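Medon Refurb, Teardown Bench 3: Arm Cell Safety Checklist
With comments from the walk-round. Checked by Hammad Kiani (bench safety rep). Answers for the management side by Christos Economou.

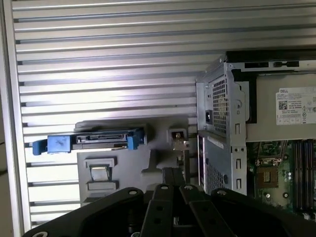
Status key: OK, OK with comment, Not OK, Not checked. I have added comments wherever a tick would have given the wrong idea, so there are a lot of them. The form we were given came from the installer, Jiritz, and was written for a cell with a fence round it. Ours has people walking past it to get to the kettle.

SECTION A. BEFORE POWER ON

A1. Incoming desktops unplugged, mains lead removed before they reach the cell.
OK. Same rule as always. What has changed is who checks. When a person opened every machine they looked at the inlet without thinking about it. Now the check belongs to whoever loads the bed, and it wants a signature.

A2. Power supplies left closed.
OK. The arm has no business inside a power supply and neither have we. Units with a damaged casing go to the red cage, whole.

A3. Bed clear of loose screws and offcuts from the last job.
Not OK. Found screws in the grooves. The ribbed panels are a nuisance for this. A flat bench you can wipe with your forearm, but with these you need a brush, and there was no brush at the cell. Somebody had walked off with it.
Action: brush on a cord.

A4. Cables off the floor or covered.
Not OK. There is a thin black cable down beside the bed, on the left. I asked what it was for and got two different answers. Either it gets a cover or it gets moved.
Action: Jiritz to say what it is. Asked in June, asked again.

SECTION B. GRIPPER AND ARM

B1. Gripper bolts tight, nothing missing from the plates.
OK with comment. Tight on the day. The sheet says check weekly. The installer's man told us daily. I have written daily until someone with a name puts weekly in writing.

B2. Pinch point marked.
Not OK. The gap between the two fingers is narrow and the whole thing is black, so on the late shift you can't see it well against anything dark. Yellow tape was promised.
Economou: tape may interfere with the grip, being looked into.
Kiani: then paint the backs.

B3. Stop button within reach of the person loading.
OK with comment. Within reach if you are right-handed and standing where the drawing says you stand. Left-handed loaders turn their back to it. Second button requested.

B4. Arm stops when a hand enters the work area.
OK with comment. It stopped each time I tried it, using a foam dummy hand. It did not stop for the sleeve of an overall hung on a stick. Loose sleeves are banned at the cell from now on, which I would like recorded as a change to people's clothing made to suit a machine.

B5. Speed limit set and locked.
Not checked. The setting is behind a password and the password is held at the Pacheco site. A safety rep who can't see the speed can't sign for the speed.

SECTION C. THE WORK ITSELF

C1. Sharp edges: gloves worn when turning a chassis.
OK with comment. Gloves worn. Folded sheet metal cuts as well as it ever did. We were told the arm would take this risk away, and it has taken a share of it. Someone still lifts the case in, turns it and lifts it out, and they do that more times an hour than they used to.

C2. Drives taken out in their carriers and logged.
OK with comment. The blue carriers are easy enough by hand: squeeze the ends and pull. I watched the arm miss several that anyone on the bench would have had out in a moment. Every miss means stop, step in, sort it, step out, restart. That stepping in is where I expect an injury to come from, and the form has no line for it. I have added one (C5).

C3. Boards handled by the edges, processor lever left closed.
OK. Done by people. Long may it last.

C4. Plastic brackets sorted from metal.
OK. Bin was overfull. Emptied while I stood there, which I don't count as a system.

C5. (Added by Kiani) Number of times a person steps in per shift is written down.
Not OK. It wasn't being written down at all. I did it myself for one late shift and got 18. The screen at the end of that shift showed no stoppages, as a restart inside the grace period isn't treated as one.
Economou: the screen is measuring the arm.
Kiani: I know. I am asking who is measuring the loader.

SECTION D. PEOPLE

D1. Everyone loading has been trained.
OK with comment. They have all had the morning session. Ask them what to do when a part is half gripped and you will hear several versions. Mine is: press stop, then wait for the light, then hands in. Please print that large and put it up.

D2. No one working the cell alone.
Not OK. Sunday cover is one person. Before the arm it was two people on two benches, and they could hear each other. This is the item I care about most and I won't sign the sheet until it is settled.

D3. Rotation between loading and hand benches.
OK with comment. Rotation exists on paper. In practice the quick loaders stay on loading. Two of them mentioned sore shoulders. The old job had you unscrewing, pulling, turning, having a look. Loading is the same lift over and over.

D4. Output target posted and agreed.
Not OK. Posted, not agreed. The sheet on the wall says 700 machines a week. It came from the Sturow trial, where they had newer stock all of one model. We get whatever comes off the lorry.

RESULT
Not signed. Open items: A3, A4, B2, B5, C5, D2, D4. Asset tag for this cell is 3541, please quote it when replying.

Economou: cell may run on weekdays with two people present while the open items are dealt with. Sunday loading goes back to hand benches for now.
Kiani: agreed for weekdays. I'll walk it again once the brush and the second button are in. Send the answer on B5 in writing, a phone call won't do.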